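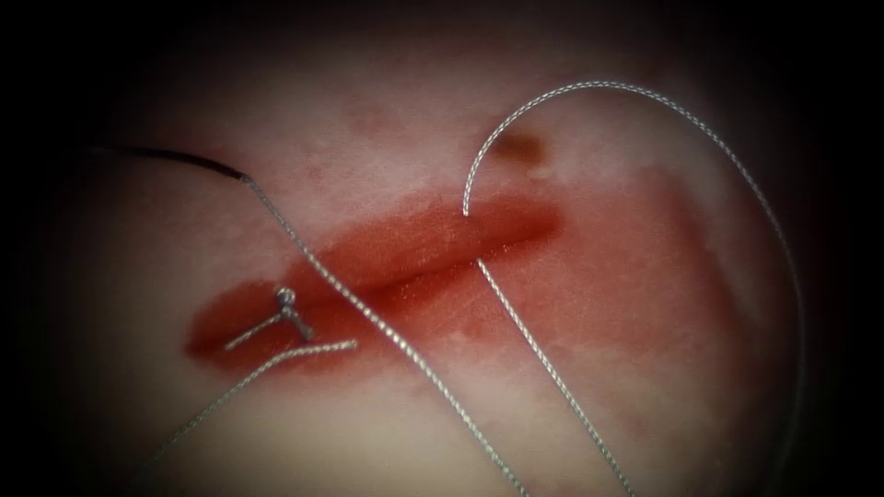
Sutured cut in soft tissue, with a small knot

How long to keep stitches dry?
My dog had a small operation at the Skida clinic. They said no bath, but for how many days? The paper is lost.

Wolel
Ours said two weeks – no bath, no swimming. Please call the clinic and ask for the paper again, they keep a copy.

Arorov
Same as Wolel. If it smells or swells, go back the same day.

Du
my cat licked hers, buy the cone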